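发件人:江俊彦(Chun-yin Kong)
收件人:合租菜地与团购邮件组
日期:2026年8月5日
主题:回复:九月搬仓库的事,还有水果份额怎么算

各位,手机上打的,凑合看。

Zoila Montoya 写道:
> 大家好,
> Sernero 那边回话了,九月起老仓库不续,给了两个选择。一个是搬到 Brurkcombe 那排平房,月租 425,带冷藏间,钥匙要押金。另一个是跟 Abou Zeid 的铺子合用后院,月租 300,没有冷藏,但是他早上六点就开门,取货的人上班前能拿。
> 我个人偏向 Brurkcombe。夏天叶菜放到下午就蔫了,去年大家抱怨的都是这个。
> 还有水果份额,有人觉得跟蔬菜绑在一起订不合理,家里没小孩的吃不完。要不要拆开?
> 请在月底前回复,我好给 Sernero 答复。
> Zoila

先说仓库。我投 Abou Zeid。

冷藏间听着好,但是那个机器我去看过,压缩机很老,启动的时候整排平房的灯都暗一下。电费还不包在 425 里面,Zoila 你信里没写,我问了房东才知道。夏天两个月电费加上去,跟 300 差得就更远了。现在 73 户,退掉几户的话摊下来谁都不高兴。

叶菜蔫的问题,我觉得是送货时间的问题。去年车到的时候都快中午了,在太阳底下卸,卸完再分,等人下班来取,当然蔫。Skulel 农场那边 Darcy 说了,可以改成头天傍晚割,第二天一早送到,七点前分完。后院那边上午背阴,拿湿麻布盖一下,撑到中午没问题。下午才能来的几家,单独放 Abou Zeid 店里的饮料柜,他同意了,只要别放带泥的。

反对的理由也有,我先替你们说了:后院的门窄,推车进不去,要搬。去年 Sylvie 搬土豆闪了腰,这个事情不能再来一次。所以土豆和南瓜这类重的,我建议每次拆成小箱,一箱不超过一个人能轻松拎的份量。Darcy 那边多出几个箱子钱,小数目,从公共帐里出就行。

然后水果。我赞成拆,而且应该早就拆了。
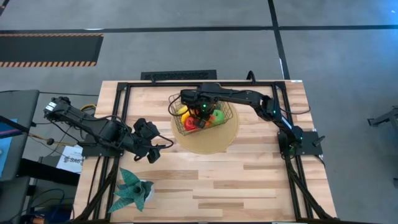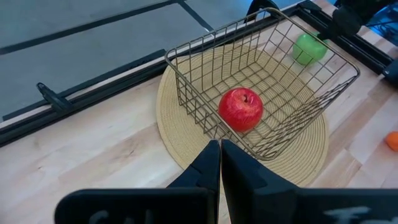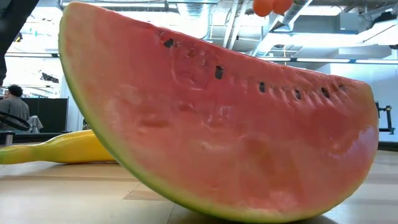
拆开以后我想的是这样:蔬菜份额照旧,全年不变。水果单独一张表,每两周登记一次,要就填,不填就当不要,不用写理由。截止时间是送货前5天,过了就不改了,农场那边要备货,去年临时加减把 Darcy 搞得很烦,她没说,但是我看得出来。

西瓜这种大件单列,按整个或者半个订,不要再按斤。按斤切的话总有人拿到边上那块,每次都为这个在群里说半天。苹果按袋,袋子自己带回来。桃子今年别订了吧,上一批路上压坏的太多,退款退了一个礼拜还没退完。

价格我还没算,等 Colton 把七月的帐对出来再说。Colton 你看到邮件的话回一声,上次那张表里有两行的合计对不上,不知道是我看错还是公式拖漏了。不急,但是月底前要。

另外几件零碎的:

空箱子。还有好多没还,绿色的那种。在家里放着的请拿回来,搬仓库之前要清点一遍,搬完再找就麻烦了。

值班表。八月后半段还缺人,早班缺得厉害。如果改成七点前分完,早班要六点一刻到,我知道很早。我自己可以顶两次,再多不行了,家里老人要人看。谁能来直接回邮件写日期,别在群里说,群里刷两下就找不着了。

钥匙。老仓库的钥匙总共发出去几把已经没人说得清了,请手上有的跟 Zoila 讲一声,退租的时候 Sernero 要收回去,少一把扣一把的钱。

还有上次提的堆肥桶,后院能不能放我问过 Abou Zeid,他说可以放一个,要带盖子,不能有味道招苍蝇。他店里卖吃的,这个要求很合理,大家自觉一点,肉和熟食别往里丢。菜叶果皮没问题,瓜皮请切小块再放,整片的塞进去盖子盖不上。

投票的话不用搞那么正式,回这封邮件,写“平房”或者“后院”,再写“拆”或者“不拆”,就行。两样都没意见的也请回一个字,不然 Zoila 不知道你是没看到还是没意见。去年那次就是等来等去,最后等到人家房东先急了。

Sylvie 你之前说可以借到面包车,搬家那天还算数吗?算数的话货架就不用拆,直接抬上去。尺寸我回头量了发你,卷尺找不到了不知道放哪了。

先这样,要去接小孩了。错别字见凉。

俊彦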